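Reading old field strips from satellite pictures - how far back can you trust them?
Board: Maps, Landscapes and Imagery

frauke_kramer
Hello everyone, I've been lurking since February and finally have something worth asking (I hope!). I've been working my way through free satellite pictures of the Utier valley, upstream from Carkholm, and on the north bank there is a whole run of long skinny fields, all ending at the river. I measured 49 of them before my eyes gave out. The longest is 912 meters from the road to the water, and hardly any wider than a good-sized barn. My neighbor is convinced they're medieval. I'd love to believe him, but I don't know how you'd tell from above. The pictures I have are from early spring, so the plowed strips show up dark and the winter wheat shows green, and it really is a lovely sight, like a striped blanket somebody shook out over the hills.

Does anyone here know this kind of landscape? And is there a better season to look?

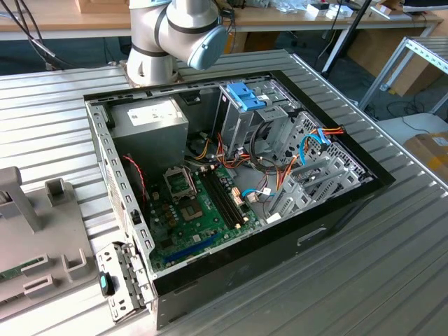
Re: Reading old field strips
aisyah_n
Welcome, Frauke! What a nice first post. I spent a good part of my working life on river valleys, though never that one, and I'd gently push back on your neighbor. Long strips running down to a river can be very old, but they can also be the work of a surveyor with a ruler. The first thing I look at is whether the lines bend. Strips plowed by ox teams tend to have a slow curve to them, a sort of stretched-out S, from the team swinging wide before the turn. If yours are dead straight and all nearly the same width, I'd think of a planned settlement and a much later date.

For season, try low sun in late fall. Shadows will bring out banks and ditches that you'd never notice in summer.

Re: Reading old field strips
Vasilica S
I have to disagree with Aisyah a little, and she knows I do it with affection. Straight doesn't have to mean late. Where I grew up the strips were straight as string and my grandfather's family had papers on them going back further than anybody could read. What changed was the width, every time there was a wedding or a funeral. A field would be split between two brothers, then between their children, and after a while you could hardly turn a cart around on your own land. So I would look for widths that are halves and quarters of each other. That tells you about inheritance, and inheritance takes time.

Also, please look at where the river was before! On a meandering river the bottom ends of the fields are the youngest part. You may find an old oxbow with strips stopping at it for no reason you can see today. 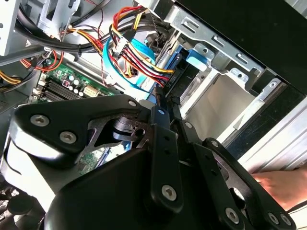
Desktop with the side open, cables and green board

Re: Reading old field strips
nabila_ef
Such a good thread, I've been reading it over my coffee instead of working. I'm partly with each of you, and that's no help at all, I know. My one worry about the halves and quarters idea is the resolution. Frauke, what are you measuring from? If each pixel covers ten meters on the ground and a strip is three or four pixels across, you can talk yourself into any ratio you like. I did exactly that with some terraces a few years ago and had to take the whole thing back, very red in the face.

What you want is an old estate map. Scan it, pin it to road crossings and the church, and lay it over your picture. If the boundaries match, at least you've got a date they must be older than.

Re: Reading old field strips
Vasilica S
Fair point about the pixels, Nabila. I was thinking of measuring on foot with a tape, like a dinosaur.

Re: Reading old field strips
consolacion_s
Hi all, I can help with the map part, maybe. The Nic Aodha collection has scanned sheets for a lot of that valley, drawn at a scale of 1 to 1,000, and sheet 99 should be the north bank if I'm remembering the index right (please check, my memory for sheet numbers isn't what it was). They're working drawings for a drainage scheme, so the surveyor was careful about ditches and not very careful about anything else.

I'd line them up in Ziltska, the free overlay program. It's slow with big scans, so crop the margins off first and save your control points as you go - I lost a whole evening's worth once and went to bed cross.

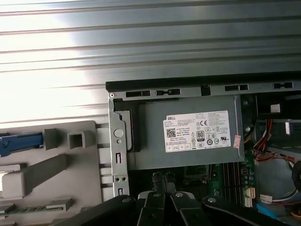

When you pick those points, spread them out to all four corners of the sheet. It's tempting to put them all in the village where the crossings are easy to find, and then the village fits beautifully and the river ends up in the wrong place. A bridge is good if it hasn't been rebuilt. Field corners are the last thing I'd use, as they're what you're trying to test.

Re: Reading old field strips
frauke_kramer
Oh, you are all so kind, thank you! Nabila, yes, guilty, it's the ten meter kind, so I'm going to put the widths aside for now and only trust the lengths. Aisyah, I went back and looked, and the western ones do bend, just slightly, but the ones nearest Carkholm are as straight as can be. So maybe there are two ages of field here and my neighbor gets to be half right? He won't like that.

I found sheet 99 and it is the north bank, Consolacion, so your memory is fine. Downloading it now.

Re: Reading old field strips
aisyah_n
Two ages sounds very possible to me. Look hard at the place where the bent ones meet the straight ones, and see if there's a lane or a ditch between them. Post the overlay when you have it, please, even if it's crooked!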